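Kitchen Towels, Baskets and Table Tidying: Your Questions Answered
Kendlow Home Help Pages. Last updated 9 August 2023

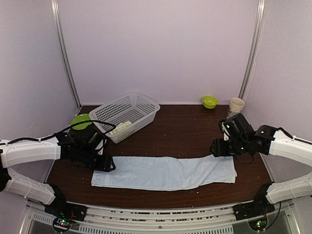
How often should I change my kitchen towel?
Every day is a good habit if you cook at home, and sooner if the towel has been used to mop up after raw meat or eggs. A towel that only dries clean hands can go two days if you hang it out flat between uses, but once it smells even a little sour, into the wash it goes.

What's the best way to fold a towel for the table?
We get this one a lot, and I'm afraid my answer is a bit personal! I like a long fold. Lay the towel out flat, bring one long side over to meet the other, then do it once more so you have a long strip. Smooth it with your palm from the middle out toward the ends. It won't look like a hotel towel, and a few wrinkles are perfectly fine, but it sits nicely along the front of a table and you can grab it with one hand while the other one is busy with a bowl.

If you're folding for a drawer, fold the strip in thirds afterward and stand it on its edge. You'll see all your towels at once that way and won't have to dig.

Should I wipe the crumbs off first or put things away first?
Things first, then crumbs. If you wipe around the plates and cups you'll miss the bits underneath, and then somebody moves a bowl and you're wiping all over again (ask me how many times I've done this). Move everything to the back of the table or into a basket, brush the crumbs toward you with a dry cloth, and catch them in your other hand or on a plate that's headed for the sink anyway. Only after that should you bring out the damp cloth. A wet cloth on dry crumbs just makes paste, especially on a wooden top.

Is a plastic basket with holes good enough for kitchen things?
Oh, yes. I'm very fond of them. The holes let the air through, and crumbs fall out when you give the basket a shake over the trash can. You can also rinse the whole thing in the sink when it gets sticky. The Riltix basket in our shop is one of this type, and we've had the same one at our own table for 9 years.

One caution: small holes are wonderful for air and not so wonderful for teaspoons. Thin handles do slip through and catch, so keep cutlery in a cup or a solid tray.

Can I keep sponges and food in the same basket?
Please don't, even for a little while. Give the sponge its own spot by the sink where it can dry out, and keep the basket for bread rolls, fruit or wrapped snacks. If you're short on space, two small baskets will serve you better than one big one.

Where should plates go if I don't have a cupboard nearby?
Stand them up. A plate leaned against a wall takes up hardly any table, though it does need something to stop its foot from sliding, and our Skavach plate rest was made with that in mind. I'd stick to one or two light plates this way and leave the heavy stoneware lying flat. Bowls are easier. Push them to the back, stacked if they match.

Do bright colored dishes stain?
They can, mostly from tomato, curry and turmeric. Rinse them soon after the meal and you should have very little trouble. For a stain that has already settled in, spread on a paste of baking soda and water, leave it while you have your coffee, and rub gently with a soft cloth.

Can I reuse a paper cup?
For a second cold drink, sure. After that I'd retire it from drinking and let it hold clips or twist ties for a week or two.

My question isn't here. Who can I ask?
Write to Alfredo Agbayani at our help desk, or stop by the Kwok Street shop any time we're open. Alfredo reads everything that comes in, and he adds new questions to this page each January. If you're writing about something you bought from us, please put the order number in your note so he can look it up before he replies.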